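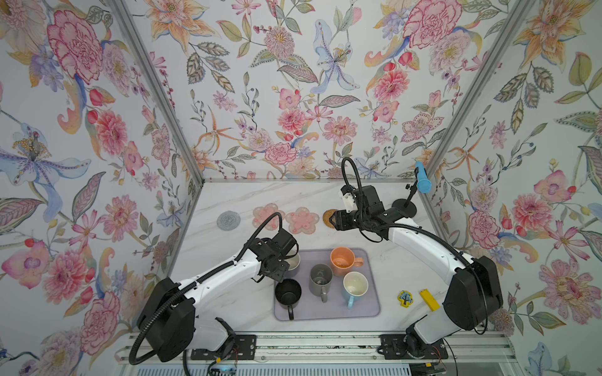 The cell at Hinuvier, arms over the mugs.

Dimas Mandagi had been given the Skorkero cell to look after for the month of December, along with a key to a cupboard that held no tools. Its job was to put mugs on coasters. The manual ran to 500 pages, 58 of them on what to do if you lost the manual.

"It's drifting," said Hafiz Pattinasarany, who had looked after it before and had been promoted for leaving it alone. "Three millimetres, on the right."

"Since when?"

"Since Dretel serviced it." 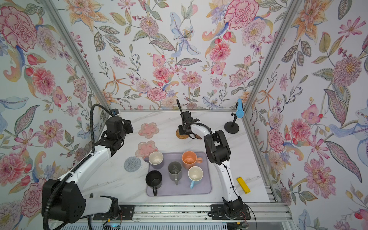
Dimas believed in cables. In his experience most faults lived in a cable, and the rest had moved there by the time an engineer arrived. He ran a finger along the black conduit on the left arm, found nothing, and was sorry. He moved on to the right, where the gripper hung over the brown coaster with one finger pointing up at the wallpaper, like a man about to raise a point of order. He checked the wrist bolts. They were tight. He loosened one and tightened it again, so as to have something to write down.

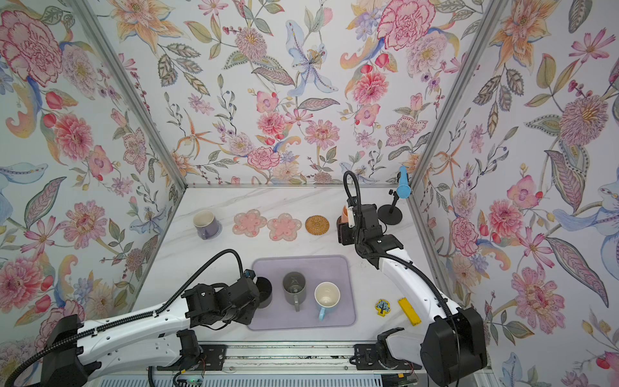
Mugs on the mat, a purple one at the back.

"Did you zero it?" asked Hafiz.

"Twice."

"Llorente always zeroed it three times."

"Was Llorente any good?"

Hafiz thought about this. "He was here 10 years," he said, which Dimas took as a no.
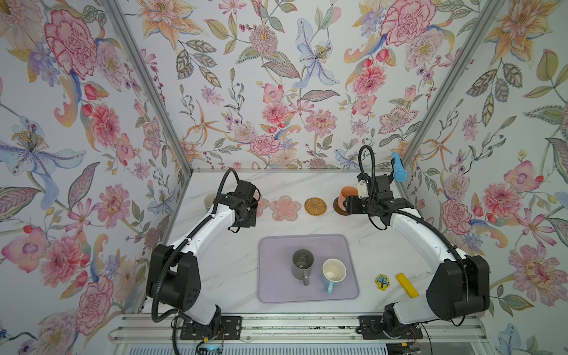 He went through the shoulder settings next, one line at a time, and near the end he came upon an offset of exactly three millimetres. Someone had typed a note beside it: DO NOT REMOVE – HAFIZ.

Dimas read it out.

"Ah," said Hafiz. "That'll be from when the table was crooked."

"Who straightened the table?"

"Dretel," said Hafiz, and went to see about lunch.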